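Why do my ears pop?
By Zanele Ndlovu, for the Prudgate kids health pages

Ever been up a big hill in the car and your ears went funny? Sort of blocked. Then POP, and you can hear again. Here's why.

Behind your eardrum there's a little space full of air. Called the middle ear. Air outside pushes on your eardrum from one side, air inside pushes from the other. Same push both sides, all fine.

Go up high and the air outside gets thinner. Less push. So the eardrum bulges out a tiny bit and sounds go dull. Feels odd, might ache a bit.
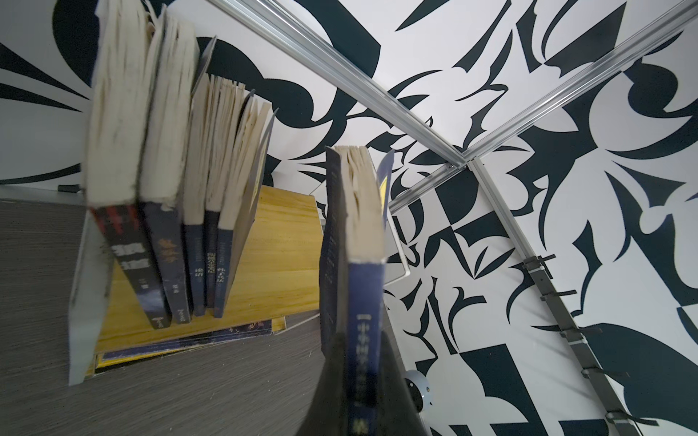

Now the clever bit. There's a thin tube from your middle ear to the back of your nose. It's the Eustachian tube (say you-STAY-shun). Mostly shut. When you swallow or yawn it opens for a moment, air moves through, and the push evens out. Thats the pop!

Things to try:
Swallow a few times
Big yawn, even a pretend one
Suck a sweet, if you're old enough not to choke on it

Got a cold? The tube can get puffy and gunky so popping is harder. Bheki, who is eight, asked us if an ear can pop right off. No! It stays on.

If your ear really hurts, or you can't hear well, or stuff is coming out of it, tell a grown-up. They might take you to see a doctor, who will look inside with a small light. Doesn't take long. And dont poke anything in your ears, not even cotton buds.

Next time: what is earwax for?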